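Betreff: Re: [Naehrunde] Futterstoff Sammelbestellung, wer noch?

Hallo zusammen,

sorry, bin spät dran, nur kurz vom Handy.

Elżbieta Wróbel schrieb am Mittwoch, 14. Juli 2021:
> Laskowska hat den Futterstoff wieder da, aber erst ab 25 Metern
> zum alten Preis. Ich brauche selbst höchstens acht. Wer macht mit?
> Und weiß jemand, ob der beim Waschen einläuft? Der vom Januar
> ist bei mir deutlich kürzer geworden.
> Gruß, Elżbieta

Bin dabei, sechs Meter für mich, bitte wieder das Naturweiß. Falls es das nicht gibt, dann lieber gar nichts, Creme hab ich noch genug im Schrank.

Zum Einlaufen: ja, tut er. Hab bei mir ein Probestück gewaschen, 40 Grad, normal geschleudert, vorher genau 200 mm Kantenlänge, nachher 191. Also längs gut vier Prozent, quer fast nichts. Unbedingt vorwaschen, und zwar alles am Stück, nicht erst nach dem Zuschnit. Kanten vorher versäubern, der franst wie blöd.
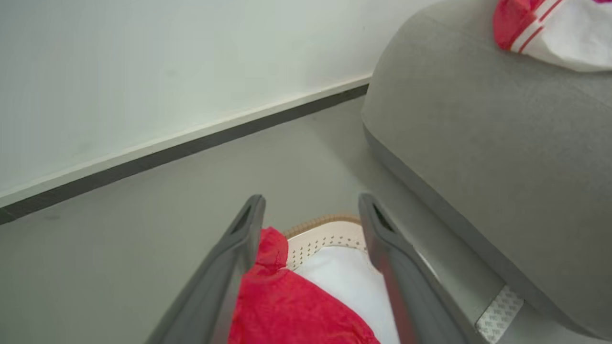
Garn: nehmt nicht das billige auf der 1000-Meter-Rolle, das reißt mir ständig bei der Overlock. Das von Givach ist teurer, läuft aber durch. Nadel 70er, Stich nicht unter 2,5, sonst zieht sich die Naht zusammen. Hab ich beim letzten Rock auf die harte Tour gelernt, alles wieder aufgetrennt.

Noch was: Miłosz Grabowska wollte auch was haben, liest aber hier grad nicht mit. Ich frag ihn am Wochenende, rechnet mal mit vier Metern. Versand teilen wir wie letztes Mal nach Metern, oder? Überweisung geht bei mir erst nach dem Ersten.

Schnittmuster vom Wickelrock schick ich nach, Scanner spinnt.

Muss los, LG
Ute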